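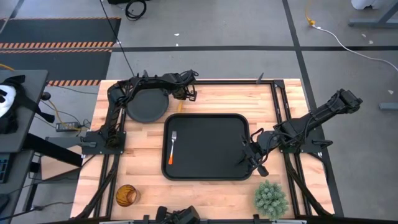 Cumis shoe bench, 105 cm, oak effect. Four stars

Bought in June for the hall, which is narrow and always full of boots. Delivery quick, two boxes, one a bit bashed at the corner but nothing inside hurt.

Assembly. Took me 2 hours, on my own, with the dog in the way. Instructions are all drawings and step 13 is drawn backwards, so I had the back rail on upside down and had to undo the lot. Pilot holes line up fine. Bring your own screwdriver, the little key they give you is usless on the side bolts.
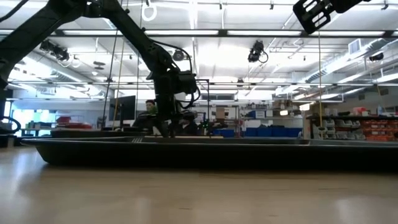

Dark tray on the light wooden tabletop.

Once up, very solid. No wobble, even on our old tiles. Seat pad is thinner than I'd like, ok for lacing shoes, not for sitting and chatting on the phone. Cover zips off, washed it once at 30, no shrinking so far. Lower shelf takes wellies lying down but not standing. Wish they'd said that on the listing.

Looked at the Darkville one too, nicer legs but wider, and would of blocked the meter cupboard.

One star off for the pad and step 13. Would buy again, maybe in the grey.

Yolanda Dunleavy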